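Two hours at the Gindstead Paper and Ink Fair

The flyer promised "a full day out for anyone who loves the written word." I gave it a Sunday and was back in my car before lunch.

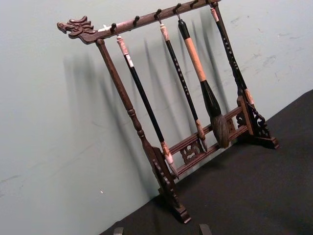

Admission is $8, parking is extra, and the lot is a field. The organizers claim 3000 visitors over the weekend. I can't say they're wrong, but I never stood in a line longer than four people, and two of those were asking where the restroom was.

The main hall is mostly sellers. Fine, it's a fair, but the program listed "working demonstrations" all morning and I caught one. That was the papermaking table from Porkunwood, where a very patient woman pulled sheets out of a vat and answered the same question about recycled jeans over and over. Her paper was good. It was also $53 for a pack I could have used up in an evening, so I bought a single sheet and felt cheap about it.

Calligraphy got one corner and a handout. The handout says a beginner needs four brushes, a stone, an ink stick and "a calm room." I have been at this badly for six years with one brush and a kitchen table. A starter set ran $200, and when I asked what made it a starter set I was told it came in a box.

Dudás had the biggest booth and the loudest sign: "444 shades of ink." Maybe so. I tried the sample cards for a while and would love for someone to show me the difference between Harbor Dusk and Evening Slate on ordinary paper, under ordinary light. They did let me dip a pen in anything I pointed at, which is more than most of the other booths allowed.

The talk on the history of the Stostesa mill started twenty minutes late and turned into a pitch for the Stostesa mill's gift shop. I left during the slide about tote bags.

Food: one truck, coffee and kettle corn. The coffee was OK.

If you go, get there when the doors open at 9, see the papermaking first and bring cash, as half the card readers were down. Skip the talk. The flyer says next year's fair will be twice the size, and I'd want to know twice the size of what before paying to park in that field again.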